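Section 4: Oiling and caring for your boards

You've unpacked the Zendness oiling kit, you've read the safety page, and now comes the good bit. Oiling a board for the first time is a lovely job. The colour deepens as you rub, every bit of grain comes up, and you'll wonder why you left it so long (we all do). Set aside an evening for the first coat and the next morning for the second.

The steps are the same for chopping boards, bread boards and cheese boards. Wooden spoons and salad bowls have their own pages in Section 5.

4.1 What you need

From the kit:
One bottle of Zendness board oil
One tin of Zendness board wax
The 400 and 1000 grit abrasive sheets
Two cotton cloths
The Drarkico edge pad (the small curved one with the strap)

From your own cupboards:
Washing-up liquid
A clean, dry tea towel
A saucer or jar lid for the oil
Old newspaper, or anything else you don't mind getting oily

Note: The edge pad comes flat. Bend it gently over your thumb a few times before fitting the strap. It feels stiff to begin with and loosens up nicely after one board.

4.2 Washing and drying

1. Wash the board on both sides with warm water and a little washing-up liquid. Wash both sides even if only one is dirty.

2. Rinse quickly under the tap. Do not leave the board standing in the sink.

3. Wipe it down with the tea towel, then stand it on its long edge somewhere airy.

4. Leave overnight. Thick boards may want a second night, particularly in winter.

Caution: Never dry a board on a radiator, in the oven or on a sunny windowsill. Fast drying on one side is the commonest cause of warping, and a badly warped board rarely comes back.

If the board smells of onion or garlic, sprinkle it with coarse salt before step 1, rub with half a lemon and leave for ten minutes. It's a very old trick and still a good one!

4.3 Finding the grain

Everything from here on goes along the grain, so take a moment to work out which way it runs. On a plank cut from a single piece you'll see it at once. On a board glued up from several pieces, look at one piece at a time and check that its neighbours agree with it.

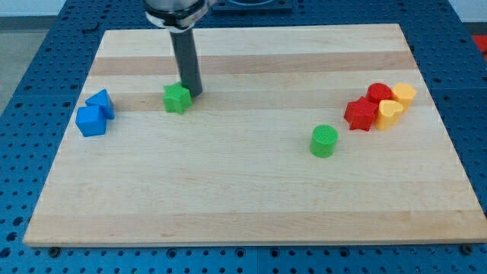 Sanding marks only disappear when they run the same way as the wood fibres, and that's the whole secret of a smooth finish. Tilt the board under a lamp and the direction shows up even on very plain timber. With a maple board made of long strips like this one, sand the long way, following the strips, and carry each stroke straight through from one end to the other. Paler strips and tan ones are all treated alike, so there's no need to go back over the darker bands trying to lighten them. Their colour is part of the wood, and oil will bring out the contrast beautifully.

End grain boards, the chequered kind with the fibres pointing upwards, are the exception. On those, use small circles and the 1000 sheet only.

4.4 Sanding

1. Fold the 400 sheet into three, so that it grips itself and doesn't slide about in your hand.

2. Make long, light strokes along the grain. Let the sheet do the work. If your arm aches you are pressing too hard.

3. Stop when the surface feels even. Knife marks you can see but can't feel are fine, and to my mind they look rather handsome on a working board.

4. Wipe with a barely damp cloth and leave for an hour. The surface will feel slightly furry. This is the grain lifting and it is exactly what you want.

5. Go over the board again with the 1000 sheet, very lightly, until the fuzz has gone.

6. Fit the edge pad and run it once along each edge and once round each corner.

7. Brush off all the dust, including any in the juice groove or handle hole.

Caution: Sand outdoors or by an open window, and wear the paper mask if dust bothers you. Keep children and pets out of the room until you've swept up.

4.5 First coat of oil

1. Spread out your newspaper. Pour a small pool of oil into the saucer.

2. Dip one corner of a cotton cloth and rub it into the top of the board, along the grain. Now watch the colour change. This is the moment I never get tired of.

3. Keep adding oil until the surface stays shiny for a full minute.

4. Do the edges. Give the ends a double helping, as they drink far more than the faces.

5. Turn the board over and oil the underside in the same way.

6. Stand it on its edge overnight, with newspaper underneath to catch drips.

7. In the morning, wipe off whatever is still sitting on the surface with the second cloth.

Note: Dry patches in the morning mean the board was thirsty. Oil those patches again and give them another few hours before going on.

Caution: Do not use olive, sunflower or other cooking oils. They turn sticky, then rancid, and the smell is very hard to shift.

4.6 Second coat and wax

Repeat 4.5, using half as much oil. You'll find it goes on much faster. Once the surplus has been wiped away, leave the board for two hours and then wax it:

1. Scoop out a piece of wax the size of a hazelnut and warm it between your fingers.

2. Rub it over the top and edges in a thin film. You should hardly be able to see it.

3. Wait twenty minutes.

4. Buff with a clean part of the cloth until the board feels silky and your finger leaves no mark.

Drip a little cold water on it now. It should sit up in neat round beads. If it soaks in, wax once more.

4.7 Keeping it going

Wash by hand after use and dry straight away. Never put the board in the dishwasher, not even on a short cycle. Oil once a month if you cook every day, or whenever the wood starts to look pale and chalky. There's no need to sand each time - once a year is plenty for most kitchens.

Store the board upright if you can. If it has to lie flat, turn it over now and then so that both faces get some air.

4.8 Reordering

Oil, wax and abrasive sheets can all be bought separately from the Hodton shop or by post. Quote part number 662 for the oil and 1906 for the wax. Edge pads are sold singly, and the Fekete strap fits both the old and new shapes.

Section 4 last revised August 2026. Continue to Section 5 for spoons and bowls.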